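제목: Re: 귤 껍질 말리는 온도와 보관 문의
날짜: 2022년 9월 3일
읽는 시간 4분

안녕하세요. 지난번 문의에 답이 늦었습니다. 저는 집에서 귤청과 진피를 만든 지 좀 되었고, 작년 11월에는 Fonora 건조기로 말렸습니다. 그때 적어 둔 내용을 기준으로 씁니다.

> 올해는 귤 껍질을 버리지 않고 말려 보려고 합니다.
> 재작년에 채반에 널었다가 절반쯤에 곰팡이가 피어서
> 다 버렸습니다. 건조기를 쓰면 몇 도가 좋은지,
> 흰 속껍질은 긁어내야 하는지 궁금합니다.
> 그리고 Trastska 유리병을 쓰시는 분이 계시면
> 뚜껑이 쓸 만한지도 알려 주세요.
> 과육은 청으로 담글 생각인데 설탕 비율도 부탁드립니다.

순서대로 답합니다.

먼저 귤 고르기입니다. 껍질을 쓸 거라면 알이 작고 껍질이 얇은 것이 편합니다. 큰 귤은 껍질과 과육 사이가 떠 있는 경우가 많고, 속껍질이 두꺼워 마르는 시간이 깁니다. 농약이 걱정되면 무농약 표시가 있는 것을 사는 편이 낫습니다. 꼭지 주변이 물렀거나 눌린 자국이 있는 것은 따로 빼서 그날 먹습니다. 한 상자를 사면 바닥 쪽부터 상하니 받은 날 전부 꺼내서 확인하세요.

세척은 굵은소금으로 문지르고 베이킹소다를 푼 물에 잠깐 담갔다가 흐르는 물에 여러 번 헹굽니다. 저는 식초물은 쓰지 않습니다. 냄새가 남는 것 같아서 그만두었습니다. 헹군 다음에는 마른행주로 하나씩 닦고, 꼭지 자리에 고인 물도 닦아 냅니다. 재작년에 곰팡이가 피었다고 하셨는데, 채반에 널 때 껍질이 겹쳐 있었거나 물기가 남은 채로 널었을 가능성이 큽니다. 비가 이어지는 날에는 실내에 널어도 잘 마르지 않습니다.

흰 속껍질은 용도에 따라 다릅니다. 차로만 마실 거면 그대로 두어도 됩니다. 쓴맛이 조금 나지만 오래 우리지 않으면 괜찮습니다. 빵이나 과자에 갈아 넣을 거면 숟가락으로 긁어내는 편이 좋습니다. 마른 뒤에는 잘 떨어지지 않으니 썰기 전에 하세요. 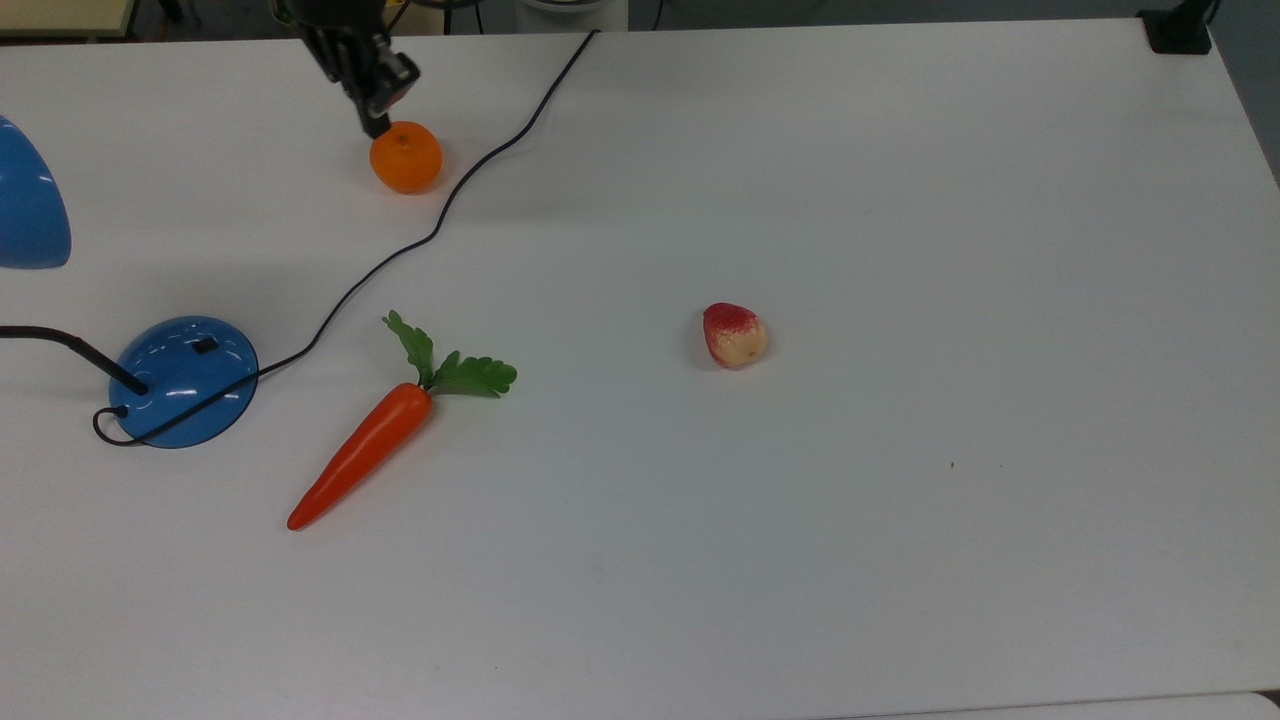

건조 온도는 낮게 잡습니다. 제 건조기는 눈금이 정확하지 않아서 숫자를 그대로 옮기면 오히려 헷갈리실 것 같고, 채소 말리는 단계보다 한 단계 아래라고 보시면 됩니다. 시간은 18시간 걸렸습니다. 중간에 2번 뒤집고 위 칸과 아래 칸을 바꾸었습니다. 온도를 올리면 빨리 끝나지만 색이 갈색으로 변하고 향이 많이 날아갑니다. 가늘게 썬 것과 손으로 뜯은 것을 같이 넣으면 마르는 속도가 달라서 한쪽은 부스러지고 한쪽은 눅눅합니다. 굵기는 맞추어 주세요.

다 말랐는지는 식힌 뒤에 확인합니다. 따뜻할 때는 덜 마른 것처럼 휘어지는데, 식으면 딱 소리가 나며 부러집니다. 식혀도 휘면 더 돌려야 합니다. 병에 넣고 다음 날 안쪽에 김이 서려 있으면 전부 꺼내서 다시 말립니다.

보관은 유리병이 낫습니다. 지퍼백에 넣었더니 옆에 둔 멸치 냄새가 배었습니다. Trastska 병은 900ml짜리를 쓰고 있습니다. 유리는 두껍고 괜찮은데 뚜껑의 고무 패킹이 금방 늘어났습니다. 패킹만 따로 파는지 판매처에 물어보았으나 아직 답을 못 받았습니다. 같은 크기의 Flatidetti 병은 돌려 닫는 방식이고 아직 문제가 없습니다. 입구가 좁아서 손이 안 들어가니 씻을 때는 솔이 필요합니다. 새로 사실 거면 저는 뒤의 것을 권합니다.

귤청 비율은 껍질 벗긴 귤 1000g에 설탕 900g으로 했습니다. 설탕을 더 줄여 본 적도 있는데 위쪽에 거품이 생겨서 일찍 냉장고에 넣고 빨리 먹었습니다. 귤은 레몬보다 물이 많이 나옵니다. 병을 가득 채우지 말고 위를 좀 비워 두세요. 가로로 썰면 모양이 좋고, 알알이 뜯어서 담그면 덜 풀어집니다. 설탕은 3분의 1쯤 남겨 두었다가 맨 위를 덮습니다. 바닥에 가라앉은 설탕은 하루에 한 번 마른 숟가락으로 저어서 녹입니다.

말린 껍질은 물에 넣고 약한 불로 끓여도 되고, 주전자에 넣고 뜨거운 물만 부어도 됩니다. 저는 생강을 얇게 썰어 같이 넣습니다. 갈아서 쓸 때는 한 번에 다 갈지 말고 쓸 만큼만 가세요. 가루로 두면 향이 빨리 빠집니다. 약을 드시는 분은 매일 진하게 마시기 전에 약국에 물어보시기 바랍니다.

참고로 Sârbu 채칼로 껍질을 썰어 보았는데 껍질이 날에 말려 들어가 잘 안 되었습니다. 식칼로 써는 것이 빠릅니다. 칼날을 껍질 안쪽, 그러니까 흰 면에 대고 썰면 미끄러지지 않습니다.

채반으로 성공하신 분이 계시면 어디에 널었는지 목록에 올려 주시면 좋겠습니다. 건조기 소리가 커서 올해는 일부만이라도 자연 건조로 해 볼까 합니다.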